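Why does a lock have two sets of gates?

We've had a brilliant response to our piece on canals (thank you!), and the thing most of you wanted to know is how a boat gets up a hill. Water won't flow uphill, after all, and a narrowboat can weigh almost 300 times as much as a big suitcase.

The trick is to lift the water and let the boat come along for the ride. A lock is a deep box with gates at both ends. The boat goes in at the bottom, the lower gates shut behind it, and small shutters called paddles are opened at the top end. Water pours in from the canal above and up goes the boat — no engine needed!

When the water inside is level with the water outside, the upper gates swing open quite easily. Try it any earlier and you could push all day, as the deeper water holds them firmly shut.

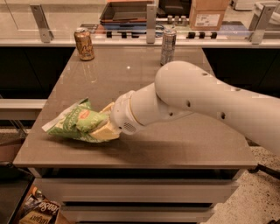

Going down at Drundanel

Coming down is the same thing backwards, and the three locks at Drundanel are a lovely place to see it. Stand on the footbridge by Zarnitz Wharf and you can watch the water swirl out of the bottom lock as the boat sinks slowly between the walls.

Look at the shape of the lower gates too. The pair meet in a shallow V that points uphill, so the weight of the water squeezes them together and helps to seal the gap. It's such a clever bit of building, and very old!

Next month we'll be looking at the Jurnumis tunnel, and how crews got boats through it with their feet.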